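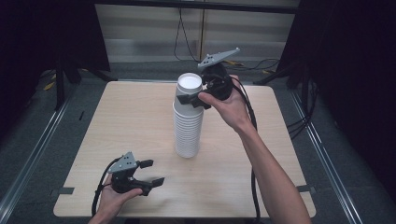

Anselmo Grajales thinks the pads ought to be changed every 200 cups, and he told me so before I had my coat off this morning. I said every 300 had done us fine all spring. He said fine for what, and that a paper rim shows a tired pad sooner than anything else we own, and I had to go and put the kettle on because I could feel he was right.

So June has started with pads. We did both of the hand grippers, right one first, because that's the one I lean on and it wears quicker. Anselmo likes to pull the old pads off with his thumbnail. I use the little plastic scraper that came with the Kobzar kit (it has outlived everything else that came in that box, the carry case included). Wipe down with alcohol, let it sit, press the new pad on and hold it against the edge of the bench while you say something under your breath for half a minute. I do the grocery list. Today it was mostly onions.

Then the plates. The screws under the left one had backed out again, only a hair, but enough that the whole thing ticked when I turned my wrist quickly, and I've been hearing that tick in my sleep. I took them right out, cleaned the threads, put on a dab of the blue stuff from the Lamlow drawer and snugged them up by hand. The right side hadn't moved at all. I checked it twice anyway and felt better for having done it.

The cables took the longest, as they always do. I like a bit of slack past the wrist, so it hangs easy down the arm and doesn't tug when I reach across to the far side of the table. Anselmo keeps his short and tidy, and every time he borrows my pair I come back to find everything taped up tight as a drum. We had a friendly word about it. I've won for now, I think, though he did take the tape away with him.

After lunch came the paper cups, which is our usual way of finding out what we've done wrong. They're a good judge - squeeze a stack too hard and the cups tell you right away, and too softly and it slides. I got a close reading of 86 on the right hand and wrote it on the card. The left wanted its zero set 2 times before it would settle, and I wouldn't swear to it even now. I'll try it cold first thing tomorrow, before the lights have warmed the room.

Stondora still haven't sent the spare fingers. I called over to Dorkside to see if they had a set they could lend us, and got a very nice woman and a very long hold, with flute music. She's going to look on the back shelf and call me. I left the old pads in the saucer by the sink, so I must remember to move them before Anselmo makes his tea.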